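Dec 10, 2024

Open afternoon at Studavex in Urnberg. Chun-yin Mok drove, so we were early and got the good biscuits. Abrehet Tilahun gave the tour in a lab coat two sizes too large – she says they only come in the one size.

Mostly we watched the simulator. The task was fruit into a container, run 748 in a series of 1368, and three grown adults leaned in as if it were a penalty shootout. I asked when it would do my dishes. Abrehet has clearly been asked before. Chun-yin wanted to know who had modeled all those holes in the table and got a longer answer than he had budgeted for.

Came home with a Tokau pen and a brochure I will never open.
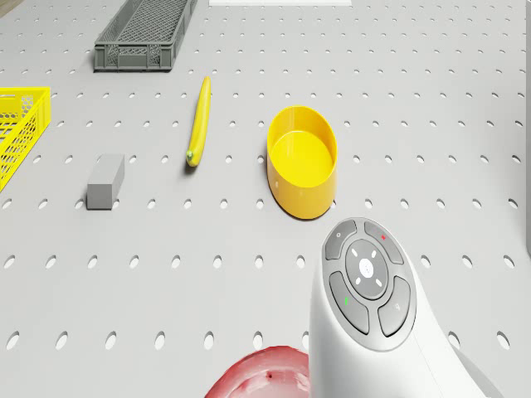
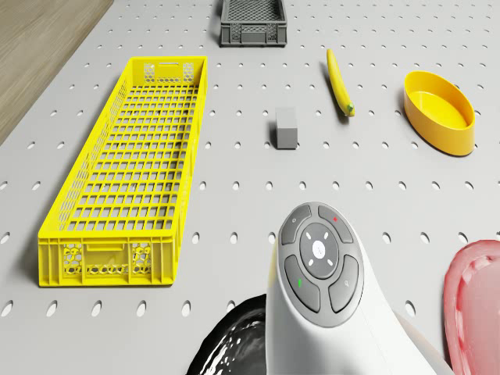

Banana, gray block, yellow bowl, crates, all on the simulated table.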